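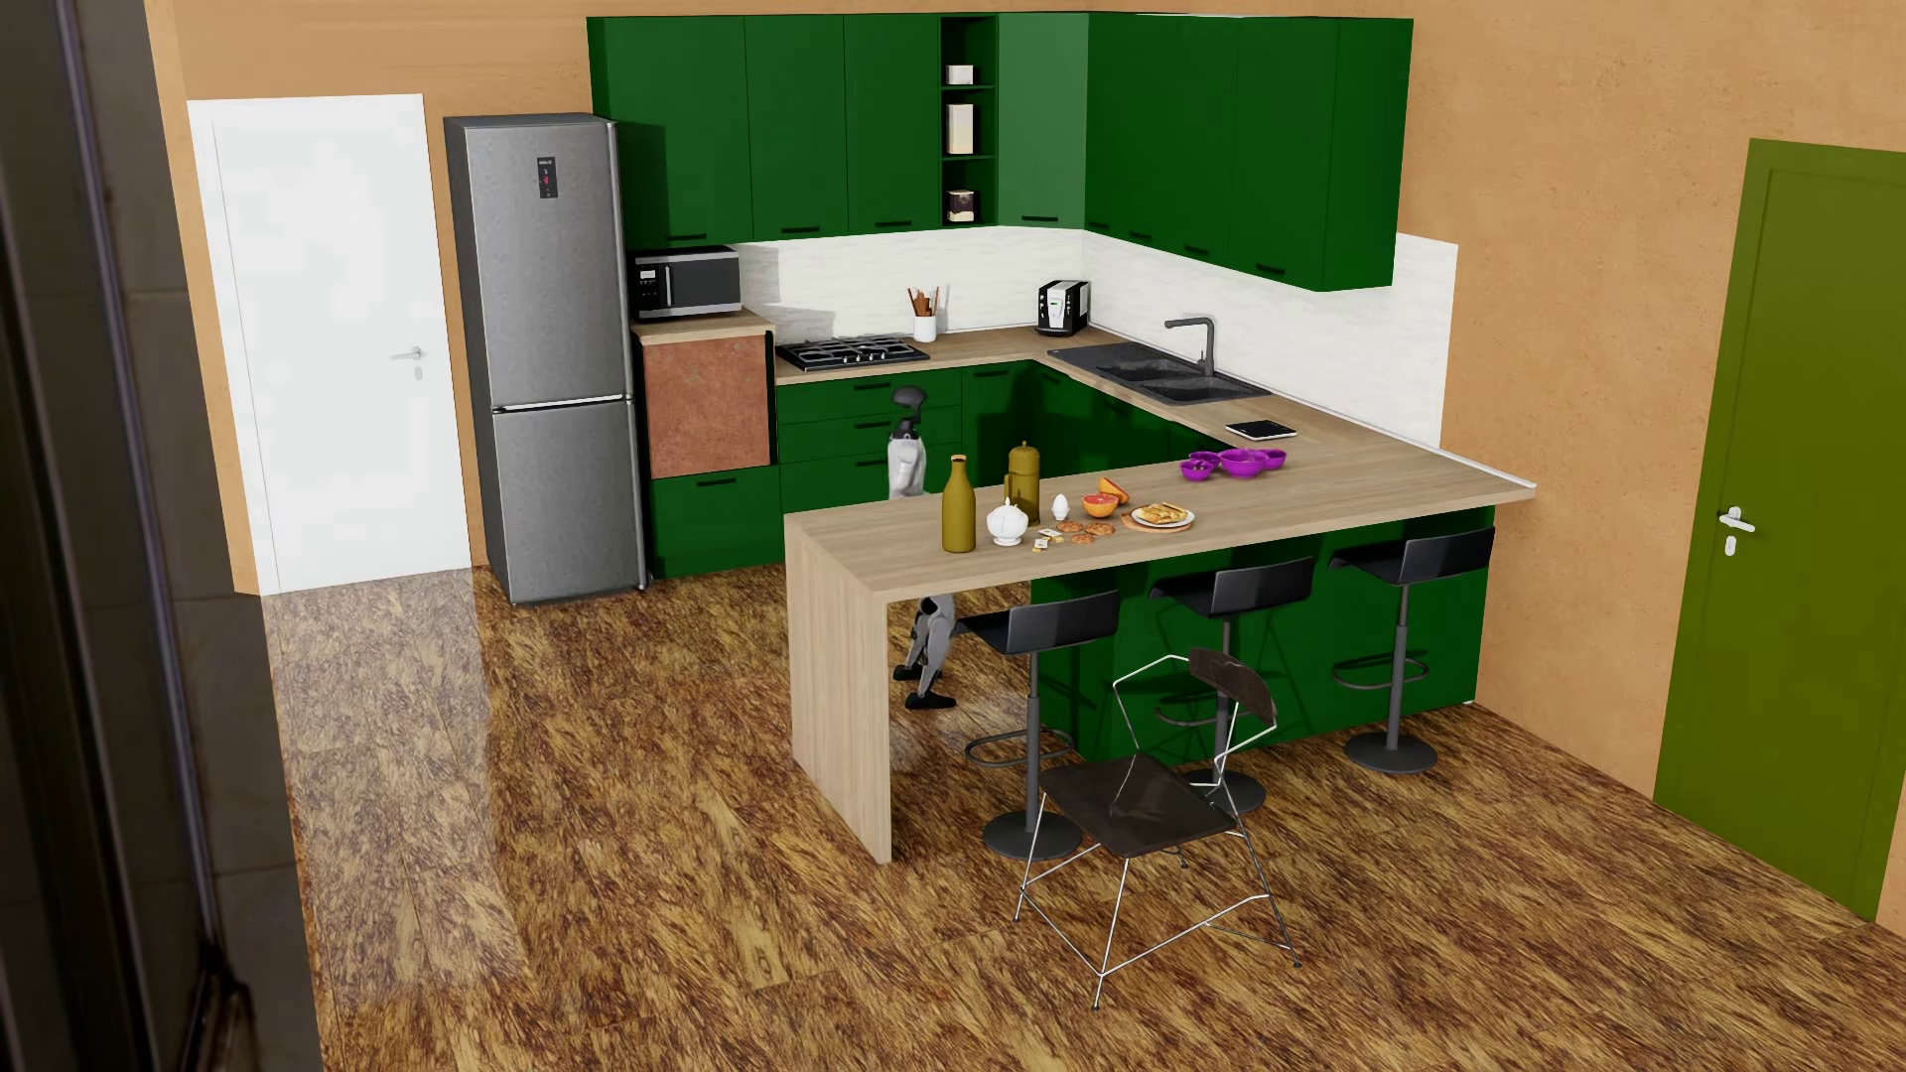
Match shirts come home from Zollham on a Thursday night smelling like something the groundsman ought to be told about. Turn them inside out, numbers and all, and soak them in cold water with a cup of white vinegar before they go anywhere near the machine. Mud is a different matter: let it dry, then knock it off outdoors, especially if your cupboards are a glossy dark green like these and show every speck. Hot water sets grass stains for life, as my 13 white away shirts can testify.

Boots
Stuff them with newspaper, change it at bedtime, and keep them off the radiator. Onyekachi Adeyemi once dried his in a low oven and played the second half in one shoe.

Shin pads
Washing-up liquid, old toothbrush, airing on the line. The straps can go in with the towels.

Gumshields
Cool water only. Hélène Friesen poured the kettle over hers and it now fits no known mouth.

Kit bag
Empty it the same night. Yes, the side pocket too. There was a banana in mine from May.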